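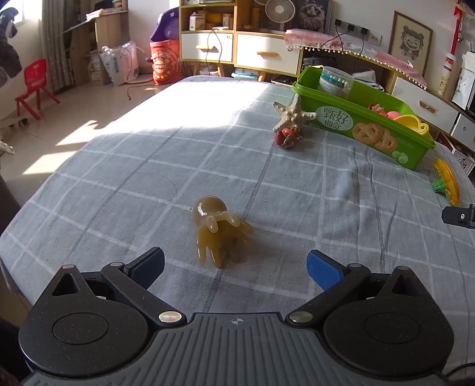
Trimberg 小物片付けデータ データカード

概要
Trimbergは、寝室に散らばった小さな玩具を収納容器に片付ける作業の記録と、それに付随する物品ラベルをまとめたものである。対象は子ども部屋または寝室のベッド上に置かれた玩具と、その周囲の家具・日用品に限る。台所、浴室、屋外の記録は含まない。
管理者:Ataberk Çetinkaya
状態:公開中。ラベル表は更新中。

収録内容
部屋は4室。いずれも居住中の部屋で、撮影用に家具を入れ替えていない。ベッドの横または奥に机や棚がある部屋を優先して選んだ。机の上の布、棚の箱や瓶、壁の飾りなど、片付けの対象にならない物も元の位置のまま残している。
1回の記録は、玩具をベッドに置いた状態から始め、容器に収めた時点、または40分が経過した時点で終える。途中で終えた記録も削除せず、完了欄を「未」とした。
1回の記録に使う容器は最大2個。容器が空の状態から始める回と、既に何か入っている状態から始める回がある。後者では、最初から入っていた物を開始時内容物として別に記載する。

物品の分類
玩具は、形が表しているものと素材感の二つの欄で記述する。素材感は見た目に基づく値で、材質試験は行っていない。
海の生き物:タコ、ヒトデ、ヤドカリなど。乾燥標本のヒトデと玩具のヒトデは同じ分類に入れ、備考欄で区別する。ヤドカリは殻の部分を含めて1点とする。
食べ物・食器:トウモロコシ、コップなど。実物の食器を遊びに使っている場合は「食器(実物)」とする。
部品:本体が特定できない玩具の一部。色のみ記載し、形の推定は書かない。
容器:蓋の有無、透明か不透明か、印刷の有無を記載する。菓子の空き容器を玩具入れにしている場合も、分類は「容器」であり「食品」ではない。側面や蓋の文字は読める範囲でそのまま転記する(例:甄好曲奇)。翻訳や商品名の補完は行わない。
容器の中に別の容器がある場合は入れ子として扱い、外側の容器を親とする。内側の容器の中身が判別できないときは「不明」とし、空欄にしない。

見落としやすい対象
半透明の物:琥珀色や茶色のゴム製玩具は、敷布の色や柄の影響で輪郭が弱くなる。輪郭は触腕などの細い部分まで取る。強い反射がある箇所も物品の一部として含める。
柄のある敷布:格子柄の線と物品の縁が重なる場合は、物品側を優先する。しわ、印刷された線、鉛筆書きに見える線は物品として登録しない。
日なた:窓からの光で白く飛んだ部分は敷布の領域に含める。明るさの補正はしていない。
重なり:ヒトデの根元にヤドカリを置くような配置では、接触の有無が一方向からは決められない。関係欄は「近接」とし、「接触」は複数の方向から確認できたときに限る。

片付けの判定
玩具の全体が容器の縁より内側にあり、手を離しても落ちない状態を「収納済み」とする。
縁に掛かっている物は「保留」。再度入れ直した場合は、最後の状態のみを残す。
ゴム製で曲がる玩具は、触腕が縁から出ていても胴体が内側にあれば収納済みとする。この規則はJellent版のラベル表から適用した。それ以前の行では保留になっているものがあり、修正は終わっていない。
玩具の向きや並び順は判定に使わない。容器の種類と玩具の分類の対応も問わない。

作業手順
1. ベッドの上の玩具を物品表に登録する。
2. 容器の開始時内容物を登録する。
3. 玩具を1点ずつ容器に移す。順番は指定しない。
4. 終了時の位置を記録する。床に落ちた物は「床」と記し、拾い上げた場合のみ書き直す。
乾燥したヒトデなど欠けやすい物は最後に入れる。先に底に入れた回で先端が折れたため、この一点だけは順番の例外とした。

ラベル付け
各記録は2人が別々にラベルを付け、不一致の行をAtaberk Çetinkayaが確認した。不一致が多かったのは色名である。青緑と緑、ベージュと薄茶は統合せず、先に登録された名称に合わせた。色名での検索結果には漏れが出る。

ファイル構成
items.csv 物品ID、分類、色、素材感、備考
containers.csv 容器ID、蓋、透明度、転記文字、開始時内容物
sessions.csv 記録ID、部屋、容器ID、完了欄
rooms.txt 家具の配置メモ
部屋の名前はBraltoren、Ammannなどの符号で、所在地とは関係がない。

制限事項
玩具の寸法と重量は測定していない。対象年齢や安全性の判断には使えない。
棚の上の物は背景として登録しており、箱や瓶の中身は確認していない。
部屋数が少なく、寝具の色柄にも偏りがある。一般家庭における玩具の量や収納習慣の推定には適さない。

変更の連絡
ラベルの誤りは、記録IDと物品IDを添えて管理者に送ること。転記文字の誤りについては、正しい文字列も併記する。旧字体と簡体字は統一せず、印刷どおりとする。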